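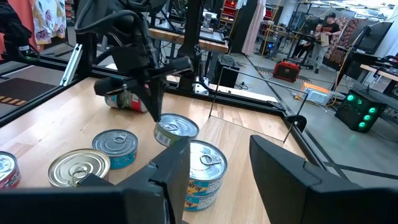 Lohnt sich ein Rollregal für Konserven, oder ist das Geldmacherei?

Lesezeit: 2 Minuten
Drucken | Per E-Mail senden

speisekammer_nord
Wir haben eine kleine Abstellkammer ohne Fenster, im August werden es da drin 28 Grad. Bisher stehen die Dosen (Fisch, Bohnen, Tomaten) einfach hintereinander auf einem Brett. Jetzt will mir jeder zweite Ratgeber ein Regal mit schrägen Böden verkaufen, bei dem man hinten nachfüllt und vorne entnimmt. Das Grakolar verspricht sogar »bis zu 35 % weniger Lebensmittelabfall«. 35 % wovon, steht nirgends. Hat jemand so ein Ding länger in Gebrauch und kann sagen, ob es mehr bringt als ein Filzstift? Und macht die Wärme den Dosen etwas aus?

mulcahy_fan
Ich hab das Bulton und bin super zufrieden!! Sieht ordentlich aus und die Dosen rollen von allein. Würde ich immer wieder kaufen. Zur Wärme kann ich nichts sagen, bei uns ist noch nie was schlecht geworden.

kellerkind77
»Noch nie was schlecht geworden« gilt bei mir auch, und ich habe nur ein Brett. Der Vergleich sagt also wenig.

Ich hatte zwei Jahre lang ein Rollregal von Odville. Große Tomatendosen liefen darin gut, solange alle denselben Durchmesser hatten. Flache Fischdosen dagegen verkanteten sich, und wenn eine querlag, kam man nur noch von hinten dran. Auf der Packung war natürlich von »allen gängigen Größen« die Rede. Inzwischen schreibe ich Monat und Jahr mit dem Stift auf den Deckel und stelle Neues nach hinten. Das kostet fast nichts und funktioniert auch bei Gläsern.
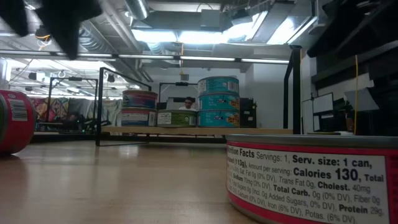
Muss man ungeöffnete Thunfischdosen im Sommer in den Kühlschrank stellen?

Normale Vollkonserven brauchen keine Kühlung, ein trockener und möglichst kühler Platz genügt. Anders ist es, wenn auf der Packung ausdrücklich »gekühlt lagern« steht, etwa bei manchen Marinaden. Eure 28 Grad sind nicht ideal, Geschmack und Konsistenz leiden auf Dauer schneller. Ich würde die Fischdosen deshalb ganz unten lagern und zügiger verbrauchen.

Was ich von Vorratsrechnern halte, gleich dazu, weil die hier ständig verlinkt werden: wenig. Die nehmen 2000 kcal pro Tag und Kopf an und spucken eine Einkaufsliste aus,

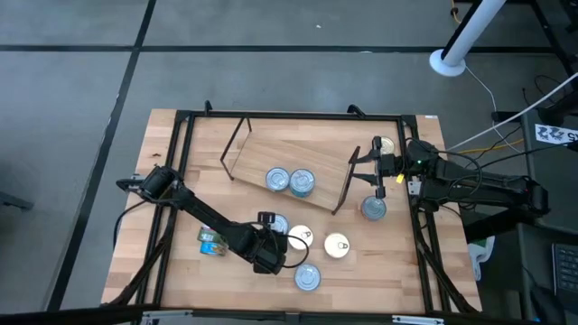
auf der dann Linsen stehen, die bei uns kein Mensch isst. Kauft, was ihr ohnehin kocht.

holzwurm_b
Ich sehe es ähnlich, mit einer Einschränkung. Wer tiefe Böden hat, vergisst das Zeug in der letzten Reihe, da hilft auch der Filzstift nicht. Bevor man Geld ausgibt, würde ich ein schmaleres Brett einziehen oder vorne eine flache Leiste anschrauben. Schräg geht auch selbst gebaut, man braucht nur wenig Gefälle. Bei zu viel knallen die Dosen gegen den Anschlag und bekommen Beulen.

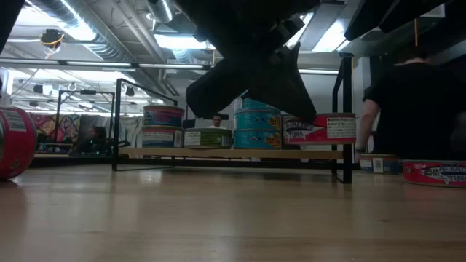 Leichte Dellen in der Wand sind meistens harmlos. Ist aber die Naht oder der Rand verbeult, die Dose aufgebläht, rostig bis aufs Blech oder undicht, kommt sie weg, und zwar ohne Probieren. Das Datum ist bei Vollkonserven ein Mindesthaltbarkeitsdatum, danach sind viele noch in Ordnung.

Die Werbezahl von Grakolar würde ich ignorieren, bis jemand die Rechnung dazu zeigt. Ich habe im April mal beim Kundendienst nachgefragt und einen Rabattcode bekommen.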